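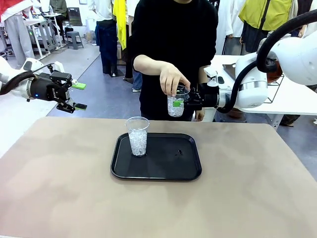 Copos de plástico transparente e bandeja preta, sobre a mesa.

Pesquisar neste sítio Pesquisar

Visita à unidade de lotação de chá da Ivach, Arnberg
Julho | por Seema Vishwakarma

A unidade de Arnberg recebe chá preto já fermentado e seco, faz a lotação (mistura de origens e graus) e embala a granel para clientes da restauração. Não há folha verde em nenhum ponto do percurso. Quem esperava ver murchamento ou enrolamento ficou esclarecido logo na entrada, no painel com o fluxograma do processo.

A visita começou às nove, pelo cais de receção. O lote do dia entrou com 3105 kg, em sacos de papel multicamada com forro interior, paletizados e cintados. Cada palete traz uma ficha com origem, grau, data de embalamento e número de fatura do leilão. O operador confere a ficha, pesa a palete e retira amostras com sonda em sacos escolhidos por tabela. A amostra é dividida em três: uma parte segue para a humidade, outra para a prova, a terceira fica selada em arquivo.

A humidade é medida por perda de massa em estufa e confirmada num aparelho rápido de halogéneo. Perguntei porque mantinham os dois métodos. O aparelho rápido desvia com os graus mais finos, que queimam à superfície antes de perderem a água toda, e a equipa usa a estufa para corrigir a curva. O registo das correções está afixado ao lado da balança, em papel, com as rubricas de cada turno.

Do cais, o chá passa ao armazém climatizado. As paletes de origens fumadas ficam numa câmara separada, com porta própria e extração independente. O piso é de resina contínua, sem juntas, e a faixa junto às paredes está livre para inspeção de pragas.

A sala de lotação ocupa a nave central. Os sacos são abertos sobre uma grelha, o produto cai para um transportador e passa por crivos vibratórios, separador magnético e aspiração de fibra. O crivo final tem malha de 2 mm. O que fica retido é pesado e volta ao armazém como fração grossa. A tambora é um cilindro horizontal de inox com alhetas helicoidais, carregado por camadas segundo a folha de lote. O tempo de rotação é curto, para limitar a quebra da folha. Na paragem recolhe-se amostra à frente, ao meio e atrás, e as três têm de coincidir na granulometria antes da descarga.

Duas notas para quem trabalha com pós: a captação está ligada à própria boca de carga, com filtro de mangas no exterior, e toda a linha tem ligação equipotencial visível, com as tranças de cobre identificadas por etiqueta. Não vi acumulação de pó sobre as calhas elétricas. O ruído na zona dos crivos obriga a protetores auriculares, distribuídos à entrada.

O embalamento a granel é feito em sacos com válvula, por pesagem líquida. Durante a nossa passagem estava a ser fechada uma encomenda de 234 sacos para a Gilik. A verificadora de peso rejeita por defeito e por excesso, com desvio para uma mesa lateral. Os rejeitados são reabertos à mão e o chá regressa à tremonha no mesmo turno.

A parte mais demorada foi a da infusão. O mercado do chá gelado pesa cada vez mais nas vendas de verão e a Ivach dedica-lhe uma bancada própria, onde compara a preparação a quente com arrefecimento sobre gelo e a extração a frio prolongada. No primeiro caso, a água entra a 89 °C e a concentração é aumentada para compensar a diluição.
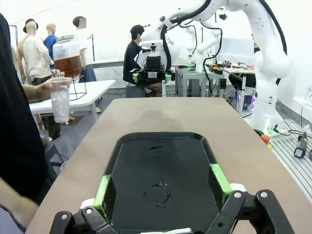 O problema técnico principal é a turvação. Ao arrefecer, as teaflavinas e tearubiginas associam-se à cafeína e precipitam, e a bebida fica leitosa. O efeito agrava-se com a concentração, com a dureza da água e com um arrefecimento lento à temperatura ambiente. As contramedidas são conhecidas: escolher origens com menor tendência para precipitar, corrigir a água e evitar a passagem direta do recipiente quente para o frigorífico. A extração a frio reduz muito a turvação, mas pede mais folha e dá um perfil com menos adstringência, que parte dos clientes rejeita por lhe parecer fraco.

Na sala de prova segue-se o procedimento clássico, com pesagem da folha, infusão em taça de porcelana com tampa e leitura em três momentos: folha seca, folha infundida e licor. O lote designado Tripathi, de base forte e folha partida, apresentou licor brilhante e corpo acima dos restantes. A versão gelada do mesmo lote turvou, como previsto pela equipa. As fichas são preenchidas às cegas e só depois se abre a correspondência com os códigos.

Faltou ver o tratamento dos efluentes da lavagem, em manutenção. Também não foi possível fotografar a folha de lote nem os quadros de comando, por indicação dada na portaria. O acesso a Arnberg por transporte público é fraco e convém contar com a caminhada desde a estação, em subida. A inscrição faz-se por correio eletrónico e exige calçado fechado.

Comentários (3)

rcm_lab
A correção do halogéneo é feita por grau ou por origem? Aqui fazemos por grau e mesmo assim os fannings saem fora.

Seema Vishwakarma
Por grau. Para as origens fumadas têm uma curva à parte, mas não me mostraram os valores.

Odete
Em casa também me fica turvo. Um pouco de água a ferver por cima e volta a clarear, só que depois já não está gelado.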